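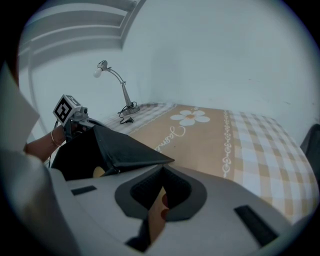 Issue 4, page 20

Crabtree Two-Hand Set: Data Card and House Rules
Maintained by Loubna Tawfik and Amr Belkadi
January 2024

What's in it
246 takes of two-handed work with hand-held grippers, recorded in furnished rooms. 200 are cleared for training. The rest broke a rule below and live in the folder named "sorry".

Rules for operators
Show the cube on the other gripper to the camera before you start. Hold still while you do it. Your idea of still will be revised.
Cables go where neither gripper can snag them. A desk lamp is light and its cord is long, and the lamp always loses.
Keep fingertips off the inside of the jaws during a take. We are trying to teach a gripper, and it does not have your thumb.
Jewelry is allowed if it stays on the wrist and stays quiet.
Leave patterned cloth in place. Radosław wanted plain gray everywhere. Radosław may have his own dataset.

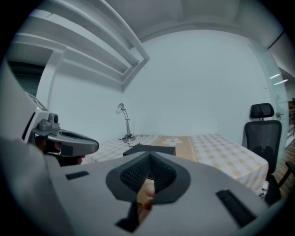
Fig. 2. Both grippers at the table, black box on the checked cloth.

Rules for reviewers
Watch the whole take. Reject it if a jaw leaves the view during a grasp, even if the grasp was beautiful.
Write the reason in words. "Bad" was used 20 times in the Hanon batch and helped no one.
Two reviewers per take. If they disagree, Nawal Abou Zeid decides, and she does not take calls.

Known problems
Strong lens curvature near the rim. Do not straighten the files in place; Tarek did, once. Write corrected copies to a new folder.
Lighting varies by room.

Next
The Ninov rooms are due in February. Rule changes go through the tracker with a sample take attached.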